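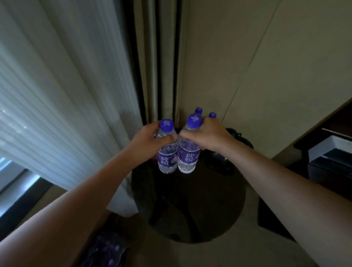 Who can close a question on a Kokoscombe board?
Any member with 700 points or more can vote to close, and three such votes close the question. A moderator closes it alone, with one vote.

Section 4. Closing, reopening and merging questions

This section is for moderators of boards which run on Kokoscombe. It supposes that you have already finished Section 3 (Roles and points) and that your account shows the word "Moderator" under your user name. If you see "Helper" instead, you can read the queue but the buttons described here will be grey.

4.1 Before you start

Open the board in a normal browser window. The small window of the Arninel mobile app shows the queue, but it does not show the closing history, and you will need the history in step 5.

Set your language in the profile page first. The closing reasons are sent to the author in the language of the moderator, not in the language of the author. We know that this is not ideal.

4.2 Closing a question

1. Go to the Review page and choose the tab Waiting. Questions with the oldest vote stand at the top.
2. Click the title. Read the question and all the comments under it, also the hidden ones (click Show hidden).
3. Press Close. A list of reasons opens.
4. Choose one reason. If you choose Duplicate, the field Original question appears and you must paste the address of the other question into it.
5. Look at the closing history at the right side. If the question was already closed and reopened once, write a short note in the field Message to author.
6. Press Confirm.

Note: the message to the author can have up to 425 characters, spaces included. A longer message is cut without a warning, so please check the counter below the field.

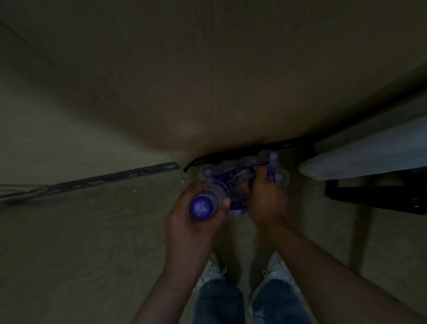 After you confirm, the question stays visible for everybody, but new answers are not possible. Comments remain open. Answers which somebody was writing at this moment are kept as drafts, and the writer finds them in the profile under My drafts.

Caution: do not use Close for spam. A closed question is still found by search engines. For spam use Remove, which is described in Section 6.

4.3 Reopening a question

1. Open the closed question.
2. Press History and compare the text before closing with the text now. Changed lines are marked in green.
3. If the author has repaired the problem, press Reopen.
4. Remove the old message to the author, or it will be displayed again on top of the page.

Members can also vote to reopen. The same number of votes is needed as for closing. A member who voted to close may vote to reopen the same question, but only after the text was edited.

Note: editing a title only does not count as an edit in this sense. On the Hernthorpe board this was changed by the administrators, and there a new title is sufficient. Ask your administrator if you are not sure which rule your board uses.

4.4 Merging two questions

Merging moves all answers from one question to another. It should be used when both questions have good answers and the wording is nearly the same.

1. Open the question which will disappear. It is called the source.
2. Choose More, then Merge into.
3. Paste the address of the question which will stay (the target).
4. Press Preview. The answers of both questions are listed together, in order of votes.
5. Untick the answers that would make no sense under the target.
6. Press Merge.

Caution: merging cannot be undone by a moderator. Only an administrator can bring back the source, and the votes given after the merge are then lost.

If an answer was accepted in the source, the mark of acceptance is not moved. The target keeps its own accepted answer, or stays without one. Points that were earned by the old acceptance remain with their owner.

4.5 Messages you may see

Error 221: The question is locked by another moderator. Wait until he or she has finished, then load the page again.

"Target not found": The address contains a part of a comment link. Delete everything after the sign #.

"Not enough rights on this board": You are a moderator on another board only. Boards imported with the Tillman tool sometimes lose their roles during the import, and the administrator must give them again under Settings, Roles.

Continue with Section 5, Editing tags.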